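Cliven Credit Union Opens Sign-Ups for Matched Emergency Savings Accounts

Members of the Cliven Credit Union who have been meaning to put a little something away for a rainy day will have a new reason to get going this June, when the credit union begins taking sign-ups for a savings account that adds money of its own to whatever a household manages to set aside.

The account is called Sundero, and it works in a fairly old-fashioned way. A member picks an amount to move over each month, the transfer happens by itself on payday, and at the end of a year the credit union adds a match of up to $400. There is no minimum income to join and no fee for keeping the account open, and the money can be taken out at any time, although pulling out more than half the balance before the year is up means giving up the match. (Leaving the account alone and simply pausing the deposits for a month or two does no harm at all, which will be a relief to anyone whose hours go up and down with the season.)

The program grew out of a trial run last year at the Zener Street branch, where 138 members opened accounts over a few weeks in the spring. Branch staff say they had expected mostly younger people, perhaps saving up for a first apartment, and were pleasantly surprised to find themselves sitting down with grandparents, school bus drivers, a couple of retired farmers, and one whole family who came in together and took up every chair in the lobby. A good many of them told the tellers they had never kept a savings account separate from their checking, and had always just tried to leave a bit behind at the end of the month. Anyone who has tried that will know how it tends to go!

The credit union set $2,000 as the goal for each account, and the printed guide handed out at the branch takes some trouble to explain why. It is meant to be enough to cover a new set of tires and a dental bill in the same bad month, or a water heater that gives out in January, or a few weeks of groceries between jobs. The guide is careful to say that many households will want more than that over time, and that three to six months of expenses is still the figure most people hear when they ask. But it also says, very kindly, that a number that big can scare a person off from starting, and that a smaller goal reached is a fine place to begin a bigger one.

A good part of the guide is given over to finding the money in the first place. It suggests writing down every bill that comes only once or twice a year — car registration, school supplies, the vet — and dividing the total by twelve, so that those costs stop landing on the same paycheck as the rent. It suggests looking over the bank statement for subscriptions that have been quietly renewing. And it has a cheerful page and a half on selling or passing along what is already in the house, from outgrown coats to the second slow cooker, with a reminder to put the cash in the account the same day before it finds somewhere else to go. 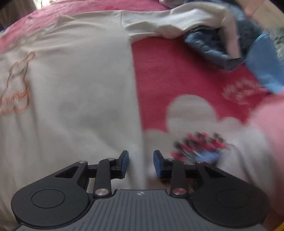
Off-white long-sleeved garment on a printed cloth. Clothing and linens are covered in the guide's section on clearing out closets.

Along with the accounts themselves, the credit union will hold 4 free evening workshops over the summer, all of them starting at 6:30 p.m. in the community room at the Zener Street branch. The first is about building a monthly budget from scratch, the second about paying down credit cards while still saving a little, and the third about talking over money with a spouse or partner, a subject that was asked for again and again during the trial. The last one is for parents and teenagers together. Coffee and sandwiches will be set out beforehand, and children are welcome at every session.

Members who like to keep an eye on things from home can follow their progress through Tu, the credit union's phone app, which has been updated with a simple bar that fills in as the balance grows. The app can also send a short note on the morning of each transfer, so that the money leaving checking does not come as a surprise. Those who would sooner have it on paper can ask for a statement in the mail every month at no charge, and a fair number of the trial members did exactly that.

Sign-ups will be taken at any branch during regular hours, through the app, or over the phone. New members are welcome to open a Sundero account on the same visit they join, and should bring a photo ID, proof of address, and a first deposit of any size. People who took part in the trial do not need to apply again, as their accounts will roll over into a second year on the same terms, with a fresh match waiting at the end of it.

Copies of the guide are free at the front desk of every branch, in English and Spanish, and a large-print edition is available on request.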